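Mustano pottery open day, quick notes before I forget it all

Got there just after 9, carpark already chockers. Prekport is a fair hike from the highway and the signs give up after the servo, so follow the utes. Gold coin entry. Sausage sizzle by the gate, no onions left by the time I'd parked.

The old Mustano works does 3,000 pieces a month when both kilns are going. Only one was on for the open day. Tours in groups of 11, hi-vis vests, closed shoes (bloke in thongs got sent back to his car). Châu Diệp took ours. She's run the glaze room for 8 years and talks fast, which suited me.

Clay store first. Smells like a creek. They buy in the stoneware from Jang and blend it with a bit of local stuff, she wouldn't say how much. Then the throwing room, then upstairs past the drying racks, mind your head on the second beam, I didn't.

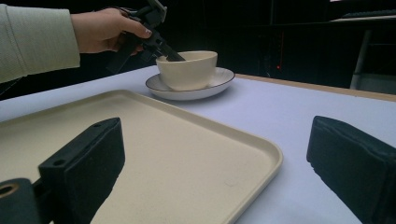 Glazing was the bit I'd come for. Everything gets dipped by hand, three seconds in and out, and Châu reckons she can hear when the bucket's too thick. Plain shapes are the hardest to get right as there's no pattern to hide a drip. I'm with her there, a cream bowl with smooth sides sitting on a white saucer with one thin dark line round the edge is my sort of crockery, and you'd spot a wobble in that line from across the room. She does her banding on a wheel, brush held still, breath held too. Had a go on a reject. Shocking.

Kiln shed last. Tour skips half of it becuase of the heat. Asked about the Masari range, coming back in January aparently, seconds only to start with.

Shop: $800 for the big floor jar, so no. Got two mugs and a butter dish with a chip in the lid. Card machine was down, take cash. Tea and lamingtons in the old packing room till 2, scones went early. Dunny is round the back of the kiln shed, long queue.

Would go again, but earlier, and with a hat.

Contact | © Prekport Day Trips | Back to top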